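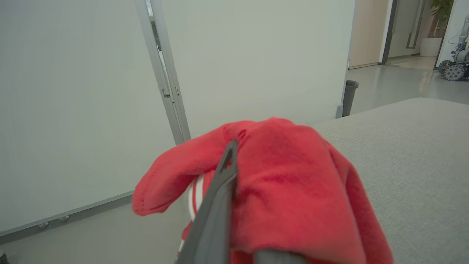 Slide 1. Red fleece with a stitched edge.

Speaker notes: Running a season-long cycling prediction league for a club
Slot is 30 minutes including questions. Aim to stop talking at 25.

Opening

Good evening. I run the prediction league at Prulard, our cycling club. I'm going to talk about how we score it, what we got wrong in the first two seasons, and what we changed. If you play fantasy football you'll know most of the words already. Cycling needs a few different rules and I'll spend most of my time on those.

Ask for a show of hands: who has played any kind of fantasy game? Who has run one? If there are more than a few organizers in the room, skip the next part and go to slide 3.

Slide 2. The basic game

Every player picks a team of 12 riders before the season starts. You have 200 credits to spend. A top sprinter or a grand tour contender costs a lot, and a first-year pro costs almost nothing. You score when your riders finish well in the races on our calendar.

There are three stage races that count for more. For the purposes of tonight I'm calling them the Machala, the Kevis and the Wustari, which are the names of the three rounds in our own league. Each round is tied to a block of real racing, one in spring, one in summer, one in fall. You can win a round without winning the season, and there is a small prize for each.

Pause here and check that people have followed the rounds. Last time I gave this talk I had to come back to it.

Slide 3. Why football rules don't carry over

In football, most of your players have a match most weeks. In cycling, a rider might race for three weeks straight and then vanish for a month. If you use a weekly deadline, half of your league has nobody racing and they stop checking.

We had a weekly deadline in the first season. By May a lot of teams hadn't been touched since the first month. People told us they had forgotten, or that they had logged in, seen no points, and closed the page.

So we dropped the weekly deadline. There are now transfer windows, one before each round. Between windows your team is locked. People complained about this for a short while and then got used to it. The benefit is that everybody makes their decisions at the same time, and there is something to talk about on club rides in the days before the window closes.

The window closes at noon. It used to be midnight. Midnight meant messages to me at 11:50 p.m. from people who couldn't remember their password.

Slide 4. Pricing riders

This is the part that takes the most work. Go slowly.

Prices are based on last season's results, with a manual adjustment. I take the results, turn them into points using our own scoring table, and set the price from that. Then I go down the list and look for riders who are obviously wrong. Typical cases:

Riders coming back from a broken collarbone or a long illness. Their results are poor and the formula makes them very cheap. In season one everyone bought the same returning climber and the first round was nearly a tie all the way down the table.

Riders who have changed teams and changed jobs. A lead-out man who becomes the main sprinter is worth a lot more than his old results say.

Young riders with one big win. The formula likes them too much. I usually leave these alone. If people want to pay for a rider who had one good afternoon, that's part of the game.

I publish prices two weeks before the season and I don't change them after that, even if a rider gets hurt the next day. I've been asked to make exceptions and I say no each time.

Slide 5. The scoring table

Put the table up and leave it up. Don't read it out.

Points to mention:

Stage wins are worth less than they were. We cut them because a sprinter could win four flat stages and finish off everyone with a balanced team.

The overall places in a stage race pay down to tenth. In the first version they paid down to fifth, and nobody bought the riders who finish seventh or eighth every time. Those riders are useful now and it has made team selection more interesting.

Team time trials count for half. I know some people here would like them not to count at all.

A rider who doesn't finish keeps the points already earned. No penalty. We tried a penalty for dropping out and it felt bad to lose points over a crash.

The winning total last season was 700 points. Most teams finished well below that. If you are setting up your own table, run last year's results through it first and see what the scores look like. If the top team would have beaten the middle of the league three times over, the table is too steep.

Slide 6. Reserves and captains

You can name two reserves. If one of your riders doesn't start the first stage, a reserve comes in automatically. If your rider starts and goes home on day two, you're stuck. This has been the most argued-over rule in the league and I still think it's right. Swapping riders mid-race means daily admin, and I have a job.

The captain scores double on the final standings only, not on stages. That pushes people toward naming a real contender. A few players still captain a sprinter out of habit from other games.

Slide 7. Admin

The whole thing runs on one spreadsheet and a web form. I enter the results each evening during a round, and it takes me as long as a cup of coffee. Outside the rounds there is nothing to do.

Things I would do from day one:

Write the rules down and put a version number on them.
Lock the sheet so that only one person can edit.
Keep a copy of every team as submitted, with the time.
Decide the tie-break before there is a tie. Ours is most stage wins, then fewest credits spent.

The entry fee covers the prizes and nothing else. Check the rules on this where you live before you take any money.

Slide 8. What we are changing next season

One-day races. At the moment they don't count, and people who follow the spring classics feel left out. The plan is a short fourth round with a separate team of six riders. I haven't settled the budget for it. If anyone has run something similar, please find me afterward.

A women's league with its own prices. The interest is there. What has held it up is my time for pricing, so I'm looking for a second person to share the work.

A mini-league option, so that groups of friends can have their own table inside the main one. This should be simple to add to the sheet.

Questions

Likely ones, with short answers.

Can you join halfway through? Yes, before any window, but you start on zero.

Do you show everyone's team? After the window closes, yes. Before that, no.

What happens if a race is shortened or canceled? Completed stages count. If the race has no official final standings, there are no overall points.

Can two people share a team? Yes, under one name.

If there are no questions, go back to slide 5 and ask whether people think stage wins are too low. Leave the rules sheets on the table by the door, and collect the adapter from the projector.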